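Skera Dispensing Returns Dataset: Data Card

Version and status

This document accompanies the Skera Dispensing Returns Dataset, a collection of structured records describing medicines and related items handed back to community pharmacies for disposal. It is published by the Cumeck Institute for Pharmacy Practice and was last revised on 6th May. It replaces the earlier card in full. Users who hold a copy of the previous card should discard it, as the field definitions for part packs and for liquid preparations have changed.

Purpose

The dataset was assembled to support research into medicines waste at the level of the individual pharmacy. National totals of returned medicines are generally reported by weight, and weight says little about why an item was never used. A full bottle of linctus weighs more than a month's supply of many tablets, yet the two raise quite different questions for prescribers and for the pharmacist who dispensed them. The dataset therefore records each returned item separately, with its form, its approximate remaining quantity and, where the patient or representative was willing to give one, a reason for return.

The intended users are pharmacy practice researchers, medicines optimisation teams and teaching staff on undergraduate pharmacy courses. The dataset may also be of use to those developing software for the classification of returned stock, subject to the limitations set out later in this card.

Summary of contents

The release contains 1,660 item records drawn from 433 separate returns. A return is a single visit by one person, who may hand over any number of items. The records were collected in August at eight community pharmacies in the Drendport area, and each pharmacy appears under a letter code only. No pharmacy can be identified by name from the files.

The release comprises the following files.

items.csv: one row for each returned item.
returns.csv: one row for each return, linked to the item file by return_id.
reasons.csv: the coded reasons for return, with the coding frame.
sites.csv: letter code, opening pattern and setting (high street, health centre or residential) for each pharmacy.
changes.txt: a list of corrections made between versions.

All files are encoded in UTF-8 and use a comma as the separator. Missing values are left empty. The value "unknown" is used only where staff were asked to make a judgement and were unable to do so, and it should not be treated as missing.

How the records were made

Each participating pharmacy continued to accept returned medicines under its existing procedures. No pharmacy was asked to invite returns or to advertise the study beyond a notice at the counter. When a return was accepted, a trained member of staff completed a short paper form before the items were placed in the disposal container. Sharps, cytotoxic medicines and controlled drugs were handled separately under local procedures and do not appear in the dataset.

The forms were collected weekly and entered by the project office at Ibarra House. Every form was entered twice by different members of staff, and disagreements were settled by reference to the paper original. A further check was carried out on a sample of 100 item records by Ona Juška, the pharmacist responsible for data quality, who compared the entered values against the forms without sight of the earlier entries. Corrections arising from that check are listed in changes.txt.
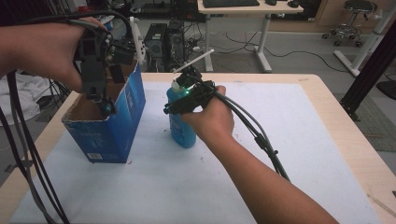 Container type proved to be the most troublesome field in the first version and has been rebuilt. The original form offered "box", "bottle" and "other", and sites differed in how they used them. Some recorded the outer packaging and others the container in direct contact with the medicine. The revised field, container_primary, always refers to the latter. A plastic bottle, such as the blue one on the white sheet, is coded "bottle_plastic" whatever its colour, and an open cardboard box holding several items is not a container for the purposes of this field at all. Where the form did not allow the primary container to be established, the value is "unknown". Colour is not recorded anywhere in the dataset.

Field definitions: items.csv

item_id. A unique identifier assigned at entry. It carries no meaning and should not be used to infer the order in which items were handed over.

return_id. The identifier of the return to which the item belongs.

form. The pharmaceutical form, taken from the label. Permitted values are tablet, capsule, liquid, cream_ointment, inhaler, patch, drops and other. Modified-release tablets and capsules are not distinguished from standard ones.

container_primary. See the preceding section.

part_pack. "Yes" where any of the contents had been removed, "no" where the pack appeared complete, and "unknown" where staff could not tell. In the previous version, a calendar pack with a single missing tablet could be entered as complete. This is no longer the case.

remaining. The proportion of the contents remaining, in quarters. For liquids, staff judged the level by eye through the container or, for opaque containers, by handling. No container was opened for the purpose of the study. Values for liquids in opaque containers should be used with particular caution.

expired. Whether the expiry date had passed at the time of return. Items with no legible date are coded "unknown".

label_present. Whether a dispensing label was attached. The content of the label was not transcribed, with the exception of the pharmaceutical form and the therapeutic group.

group. A broad therapeutic group assigned by a pharmacist from the name of the medicine. The name itself has been removed from the released files.

Field definitions: returns.csv

return_id. The unique identifier of the return.

site. The letter code of the pharmacy.

returned_by. Patient, relative, carer, care home staff or not stated.

reason_code. The principal reason, using the frame in reasons.csv. Where more than one reason was offered, the first was coded and the remainder placed in reason_other.

Reasons for return

Reasons were asked for once and not pursued. Staff were instructed not to press the person for an explanation, particularly where a bereavement was mentioned. The coding frame includes change of treatment, adverse effect, recovery, excess supply, expiry, death of the patient, and reason not given. Coding was carried out by Cirilo Xolalpa and reviewed by a second coder. Free-text comments have been withheld in their entirety, as several contained details that might have allowed a family to be recognised.

Privacy and ethical considerations

No patient name, address, date of birth or health service number was written on the study forms. Staff removed or obscured dispensing labels in accordance with normal practice before disposal. The date of each return has been removed and is not available on request. Therapeutic groups containing very few items have been merged with the nearest suitable group.

Users must not attempt to identify any patient, member of staff or pharmacy. Any user who believes that a record could lead to identification is asked to notify the project office at once and to refrain from sharing the record concerned.

Known limitations

The dataset describes returned medicines, and it cannot be used to estimate the total quantity of medicines wasted. Many unused items are kept at home or put out with household rubbish, and there is no reason to suppose that these resemble the items that reach a pharmacy.

Collection took place in a single month. Seasonal patterns, such as the return of antibiotics in winter or hay fever preparations in autumn, are not represented.

The pharmacies volunteered to take part and are all situated within one area. Two of them serve care homes, and their returns tend to be larger and to contain more complete packs. Analyses that combine all sites without allowing for this are likely to mislead. The setting recorded in sites.csv is not an adequate substitute for the returned_by field in this respect.

The forms were completed during ordinary working hours by staff with other duties. Very large returns may have been recorded with less care than small ones, and users may wish to repeat their principal analyses with the largest returns excluded.

Recommended and unsuitable uses

The dataset is suitable for descriptive work on the composition of returns, for comparison of part packs across pharmaceutical forms, and for teaching. It has been used at Cumeck in second-year practical classes on repeat dispensing.

It is unsuitable for judging the performance of any pharmacy or prescriber, for calculating the cost of waste, or for setting reimbursement. It contains no strengths, pack sizes or prices, and users should not attempt to supply these from other sources. It does not provide any basis for the reuse of returned medicines.

Access, licence and citation

The files are available without charge for non-commercial research and education, on completion of the access form held by the project office. Commercial users should apply in writing, stating the intended use. Redistribution of the files, whether altered or unaltered, is not permitted without written consent. Published work should cite the Skera Dispensing Returns Dataset, Cumeck Institute for Pharmacy Practice, and should state the version used.

Corrections and contact

Errors should be reported to the project office at Ibarra House, quoting the item_id or return_id concerned and the name of the file. Reports are reviewed by the data quality pharmacist, and accepted corrections are entered in changes.txt at the next release. Requests for additional fields cannot be met, as the paper forms are destroyed once the checks for each version are complete.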